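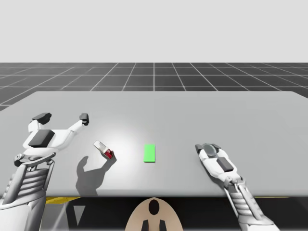 Chore Judges and Remote Operators Wanted
Mornside Household Task Study
Perkport site and from home

Mornside is looking for people who do ordinary housework or ordinary shop work to help us decide whether machines can do any of it yet. You do not need a technical background. For most of the places we would prefer that you didn't have one.

Background

Our group works on two-armed robots in simulation. The arms, the table and the things on the table are all computer models, and the programs that move them are trained and tested there before anyone tries them on hardware. Simulation is cheap and a dropped jar costs nothing. The trouble is that a run can be scored as a success by the software and still be something no stock clerk or parent would accept. A can may end up on the right spot after a wait that would have cleared the aisle. A box may get to its marker upside down.

We want those runs looked at by people who have put away groceries, faced shelves, packed orders, wiped counters and sorted returns for years. The question we ask is a plain one: would you let this go, or would you do it over?

Our own view, before you apply, is that the answer for most chores is still "do it over." Picking up one rigid object from a clear table goes fairly well. Passing it from one hand to the other goes less well. Anything soft, wet, stacked or tangled is a long way off. We are not recruiting people to say nice things about the system, and a judge who fails every run will be paid the same as one who passes every run.

What we need

Chore judges (58 places)

You will watch short recorded runs on your own computer and score each one on a form. The runs in this round cover moving a small item to a marked spot, handing an item across the table, and picking up packaged food. Each judge scores 100 runs, spread over 6 sessions. You choose when to do the sessions as long as all of them are finished by the end of May. A session can be paused and picked up again the same day.

The form asks whether the job was done, whether it was done the way you would want it done at work or at home, and what went wrong if it wasn't. There is a box for comments. Please use it. In our pilot the comments were worth more to us than the scores, and several of the tasks were rewritten on the strength of them.

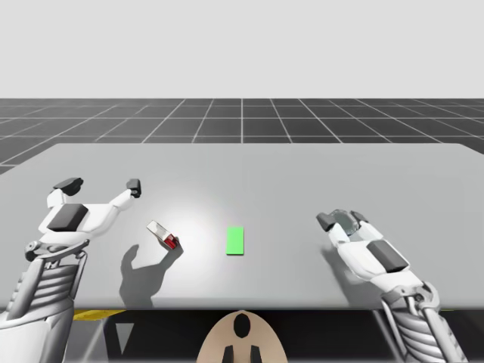 Remote operators (2 positions, part time)

Operators run the arms themselves with a pair of hand controllers and a headset. Your runs become the comparison: if a person driving the same arms can't do a chore either, we know the hands are at fault and can stop blaming the program. Operators work on site in Perkport, Wednesday included, in morning or afternoon shifts. Training is paid. Expect the first week to be frustrating. People with good hands in real life are often slow with the controllers at first, and the delay and the lack of touch take getting used to.

The work is repetitive. You will do the same pick many times with the item turned a little differently each time, and you will be asked to log every failed attempt, including the ones that were your own fault.

Who should apply

Judges should be 18 or older and have at least a year of regular experience in one of these: retail or grocery stocking, warehouse picking or packing, commercial kitchen work, cleaning, home care, or running a household. Unpaid work counts. You need a computer with a screen large enough to see small movements (phones won't do) and a steady internet connection.

Operators should be able to sit for a shift with breaks and wear a headset without getting motion sick. We try this out with you before making an offer. Experience with cranes, forklifts, sewing machines or video games has been useful to past operators but isn't required. Left-handed applicants are welcome and the controllers can be swapped.

We can't take current employees of Ondus, who supply our scoring software, or anyone living with them.

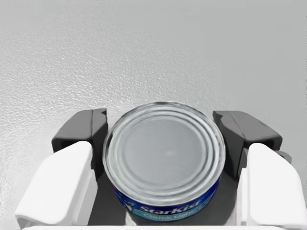 Canned goods pick, StarKist Chunk Light.

Pay

Judges are paid a flat fee per session after it is submitted. If you stop partway through the study, you keep what you have earned. Operators are paid hourly and are on the Mornside payroll for the length of the study, with parking provided at the Okonkwo Street entrance. Rates are in the information sheet, which we send to everyone who asks, before they commit to anything.

What happens with your answers

Your scores and comments are stored under a number. We publish totals and may quote comments without names. For operators, we record the motion of the controllers and what happens in the simulation. We don't record your face or voice.

How to apply

Write to Rosemarie Kettler in the study office. Say which role you want and tell us in a few sentences what kind of work you do or have done, and for how long. No resume is needed for judges. Operator applicants should add the shifts they could cover.

Questions about the tasks or the scoring form go to Hatem Kabbaj. Questions about the operator station, including access and seating, go to Torben Meinecke, who can also arrange a visit ahead of time.

Judge places are filled in the order applications come in, with some held back so that no one line of work makes up most of the group. If you don't get a place this time we will ask whether you want to be kept on the list for the next round, which is planned around laundry and dishes.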